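Workshop notebook, Umwood back room
May 2022

Sunday, so the building is quiet and I can write this up while it's fresh. Abena Nartey, if you're reading this before I've talked to you, skip to the bit about the letters, that's where I need you.

First go at the new evening format on Friday. Six people signed up, four came. I had planned the whole thing for six and had to redo the pairs on the fly, which was fine, four is a nicer number for pair work anyway (I keep saying this and then I keep booking six).

The idea, for whoever picks this notebook up cold: we take one thing that got under your skin this week. Small! A text that didn't get answered, a tone of voice in a meeting. You write down what happened, then what you felt in your body, then how old you felt while it was going on. That last question is the one I stole from my Hurkmont training and it still does most of the work. Two people put down an age under ten without even stopping to think.

What I changed from the April version:

The opening sit is shorter. It used to drag and people got sleepy or started planning dinner. I cut it to 4 minutes and I think I could go lower.

No sharing before writing. In April the first person to talk set the mood for the whole room and everybody's story came out sounding like theirs. Writing first fixed a lot of that.

I moved the tea to the end. Mixed feelings. One person told me she'd have liked something warm to hold during the writing, and I see her point.

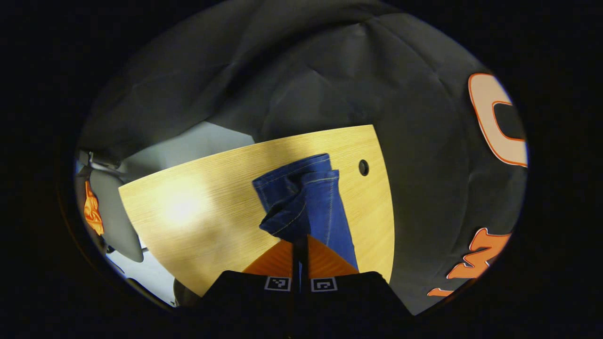 The letters

So this is the part that went sideways. After the break I asked everyone to write a letter to the younger one, the age they'd put down. I gave them ten minutes, and the pens were still going when I called time, and I called it anyway. Mistake. You could feel the room go flat. One man folded his page up very small and said he was done, and he plainly wasn't.

I talked to him at the coats and he was kind about it, but I went home annoyed with myself. I was watching the clock and I wasn't watching them. Twenty minutes next time, and if someone finishes early they can just sit there, it won't kill them.

Abena, my question for you: do you have people read the letter out loud, or does it stay private? You did it out loud at the Athanasiadis weekend and I remember being a wreck but in a good way. I'm nervous about trying that with people who've known each other for one evening. Maybe reading it to a partner, with the partner not allowed to say anything back? I like the no-answering rule. People rush in to comfort so fast, me worst of all.

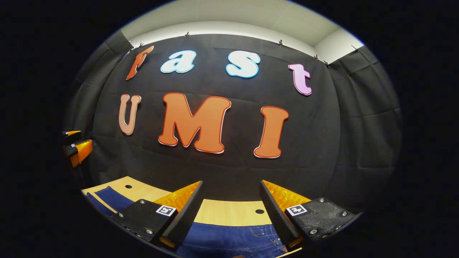
I also want to rewrite the handout. It has 27 feeling words on it and people treat it like a menu, they go down the whole list ticking. I'd rather give them a blank line and let them be stuck for a minute. Somebody wrote "like a wet sock" on Friday and we all knew just what she meant, and "wet sock" is not on my list.

My own trigger for the week, since I make everybody else do it: the email from Ciltow about moving our slot. Two lines, perfectly polite, and my stomach dropped like I'd been sent out of class. Age: seven, maybe eight. I wrote a reply, didn't send it, walked to the store and back, and wrote a different one with a question in it. Still waiting to hear. Still a bit seven, if I'm being truthful.

Money, quickly. Nearly 50 dollars left after paper, tea and the room, so I can get decent notebooks and stop handing out the curly-edged ones.

To do before the next one:
Print the new handout (blank line version)
Ask about the slot again if there's no reply
Get a timer that doesn't beep like a smoke alarm
Call Abena about the reading out loud
Bring tissues, two boxes, I ran out halfway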